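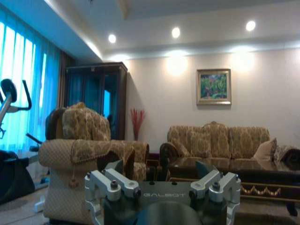
*The two-finger gripper, seen from its wrist camera, in the sitting room.*

**Galbot gripper with wrist camera, home trial**
Reviewed by Gráinne Dolan, 21 September 2018

We had this gripper for 14 days through Lenihan, who rent it out with an arm, a wheeled base and a tablet. I wanted to know if it could pick up around a normal furnished house. My sitting room has a long sofa, armchairs, a glass-topped coffee table and an exercise bike, so there is plenty to steer around.

Setup took 25 minutes. The printed guide is clear except for the page on pairing the tablet, which I had to read twice. Diarmuid Ó Ceallaigh at Lenihan talked me through it on the phone.

The fingers are carried on silver metal linkages held with hex bolts, and you can get at them easily with a key. I like that. The camera view shows the gap between the fingers with the room beyond, and that makes lining up simple. The fins block part of the view on each side – you learn to turn the wrist a little before you go in.

Throw pillows were the easiest job. It lifted them by a corner and set them back on the sofa without marking the fabric. TV remotes were fine too. Coins and pens on the glass were slow, and I gave up on a flat envelope. The carpet gave the base no trouble.

The battery ran 2 hours on a charge. The charger has a fan that is loud enough to hear in the next room.

Good points: solid build, clear view, gentle on cushions.
Bad points: poor with flat things, noisy charger, short cable.

Score: 14 out of 20. I would rent it again, but I would not buy it yet.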